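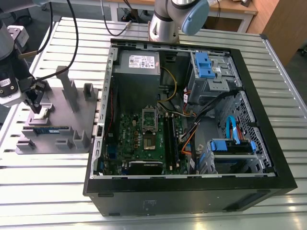 I love the inside of an old desktop. I really do. You take off the side panel and lay the whole thing down, and there's a little city in there, with the drive bays on one side and the power supply up in its corner and cables running every which way between them. I could look at it all evening (and mostly did).

What gets me with this one is the blue. Somebody decided that every part you're meant to touch should be blue, so there's a blue latch on the drive cage and a blue caddy for the hard drive, and even the SATA cable is light blue and stands up in a big loop. I didn't expect to find a 2-minute lesson in good design inside a plain black case, but there it was! You could hand this to a person who had never opened a computer and they'd know where to put their fingers.

The processor socket is empty, with the bracket standing open, and I keep catching myself holding my breath near it. All that gold. I put a note on the bench that says NO SLEEVES, meant for me.

Supper was cold pizza from Grultetti, eaten well away from the table. I went over the parts list again while I chewed. The processor I want is $129 at the Skov store, and I've given myself 200 for the whole project, so that leaves 71 for a drive and thermal paste. Tight but so doable. The fellow forum people in Kistwood say used drives go cheap after school lets out, and it's been out for weeks.
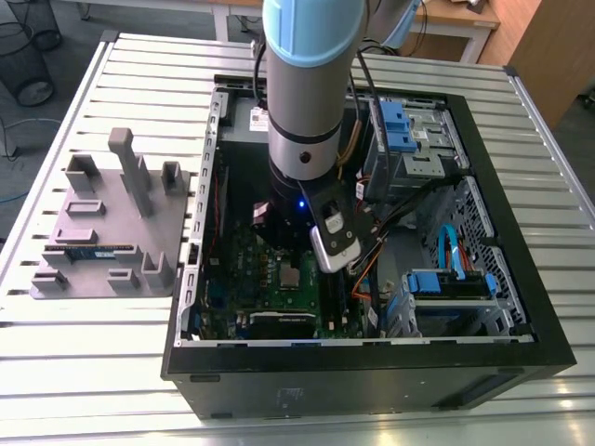
The memory module on its tray, left of the case. Blue latches at upper right.

I have to write something about the tray, too. For years my method for loose parts was a cereal bowl, and then a different cereal bowl when I lost track of the first. Now there's a gray plate with slots and holders and the memory just lies in its slot, gold edge and all, and I know where it is. Such a small thing and I'm so pleased with it.

The cables are another story. There's a bundle of black and orange going slantwise across the middle, and I spent a long time following it with my eyes and a flashlight. I drew it in the back of this notebook, badly, with colored pencils. The orange pencil is now a stub. 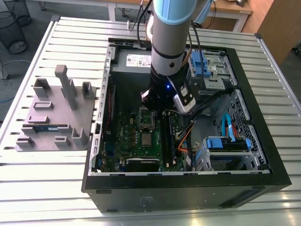

Daltow, July 23, 2022

Up early, coffee first, then straight to the bench in my socks. I wanted to read the label on the power supply before it got hot out. It's packed with tiny print and squares and certification marks, and I copied what I could into the notebook – my eyes are not what they were – and then gave up and went for the magnifying glass, which was in the sewing box, naturally.

I do like the perforated metal, all those neat little slots down the rail. It makes the thing look like a piece of serious equipment. There's a thin red wire on the left side that I left off my drawing completely, so that's going in today. I do own a red pencil.

The memory stays on the tray for now. I'd love to click it in just for the sound, but the processor goes first and I'm being good about the order. I called Skov when they opened and they'll hold one for me for 2 days. Hooray! I'll take the bus over after lunch and get the paste while I'm there.

If all goes well this will be on the desk in the back bedroom by August, with room for the old scanner next to it. Need to buy: paste, cotton swabs, bread, an orange pencil.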